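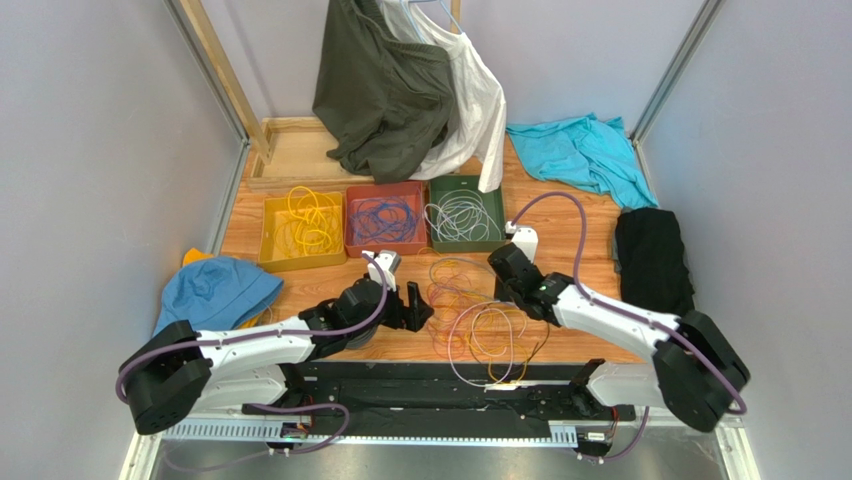 Two robotic arms at a cable-sorting station with yellow, red and green bins.

Vatura today released a code of good practice for workplaces where robotic arms handle loose cable, wire and other flexible items. The code takes effect in June and may be downloaded free of charge.

It was drafted over 2 years with engineers from Pisever and Cerness and drew on 1,193 incident and near-miss reports submitted by member sites.

“Cable is a difficult material for any machine,” said Zerrin Çetinkaya, head of standards at Vatura. “It loops, it catches, and it can pull on things well outside the work area. Operators asked us for clear rules, and they now have them.” 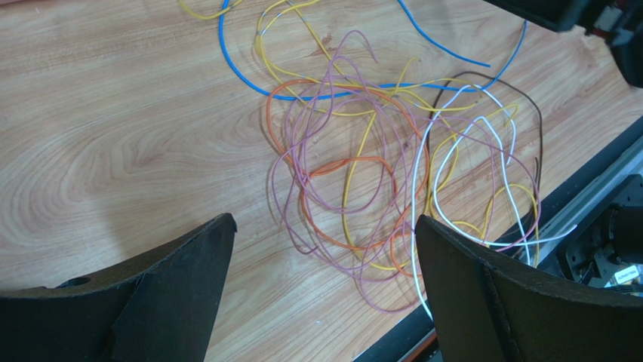 Under the code, sites must set a limit on gripping force for each type of wire and stop the arm when resistance exceeds that limit. Stripped ends are to be treated as a separate hazard — both to staff and to exposed electronics. Written checks are required every five working days, and records must be kept for three years.

Oyelaran will provide training to member sites on request.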